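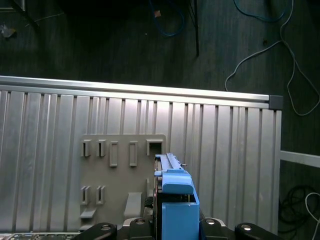
Zwei Greifer, eine Steckplatte: erste Ergebnisse

Juli, von Ghassan Karam

Seit ein paar Wochen vergleiche ich in meiner Werkstatt zwei Parallelgreifer am selben Arm. Der eine ist der Zomel, den ich schon länger habe, der andere ein gebrauchter Vonduvell, den mir Karim Chidiac für 130 Euro überlassen hat. Beide haben zwei Finger und passen mit demselben Adapter an den Flansch. Gesteuert wird alles über den Werketti-Controller, an dem ich für den Vergleich nur die Kraftbegrenzung und den Öffnungsweg umgestellt habe.

Die Aufgabe ist immer dieselbe. Auf der gerippten Aluplatte sitzt eine flache graue Montageplatte mit mehreren rechteckigen Schlitzen. Der Arm hält ein blaues Kunststoffteil aufrecht zwischen den Fingern, fährt neben die Montageplatte und soll das Teil in den vorgesehenen Schlitz stecken. Das Teil ist oben lang und schmal, unten kastenförmig. Gegriffen wird unten, der Hebel bis zur Spitze ist also ziemlich lang, und jeder Winkelfehler in den Fingern kommt oben vergrößert an.

Mit dem Zomel habe ich angefangen. Er schließt gleichmäßig, hat aber im geschlossenen Zustand seitlich etwas Spiel. Von 61 Versuchen gingen 52 ohne Eingriff durch, bei den übrigen 9 stand das Teil schief und die Spitze setzte auf dem Rand des Schlitzes auf. Der Controller hat dann jedes Mal sauber wegen Überlast gestoppt. Kaputtgegangen ist nichts.

Der Vonduvell hat steifere Finger und greift spürbar fester zu. Die ersten Durchläufe waren trotzdem schlechter. Den Fehler habe ich zuerst in der Kalibrierung gesucht und einen ganzen Samstag damit verbracht, die Kamera am Handgelenk neu einzumessen. Am Ende lag es an der Greifkraft: Bei voller Kraft hat sich das Gehäuse des Teils leicht verformt und ist zwischen den Fingern nach oben gewandert. Seit ich die Kraft auf knapp die Hälfte gesetzt habe, läuft es. Eine ganze Serie habe ich damit noch nicht gefahren, Zahlen gibt es also erst beim nächsten Mal.

Noch ein Wort zur Kamera. Sie sitzt so, dass die Finger unten ins Bild ragen und die Montageplatte dahinter liegt. Für das Anfahren reicht das gut. Schwierig ist das Aluminium. Die Rippen spiegeln ungleichmäßig, manche sind fast weiß, und die Kantenerkennung hat anfangs lieber die Rippen gefunden als die Schlitze. Ich habe die Belichtungszeit fest auf 2.000 Mikrosekunden gestellt und den Suchbereich auf die graue Platte beschränkt. Seitdem stimmt die Position meistens. Eine mattierte Unterlage wäre vermutlich die bessere Lösung, aber ich wollte den Aufbau zwischen den beiden Greifern nicht verändern.

Als Nächstes drucke ich für den Zomel neue Fingereinsätze mit einer flachen Nut. Karim hat mir dazu die Vorlage aus seinem Moussa-Projekt geschickt, die muss ich nur noch auf die Breite des blauen Teils anpassen. Danach bekommt der Vonduvell seine 61 Versuche mit der reduzierten Kraft. Wer Erfahrung mit weichen Einlagen für solche Finger hat, kann mir gern schreiben, vor allem zur Haltbarkeit.

Kontakt | © Ghassan Karam | Nach oben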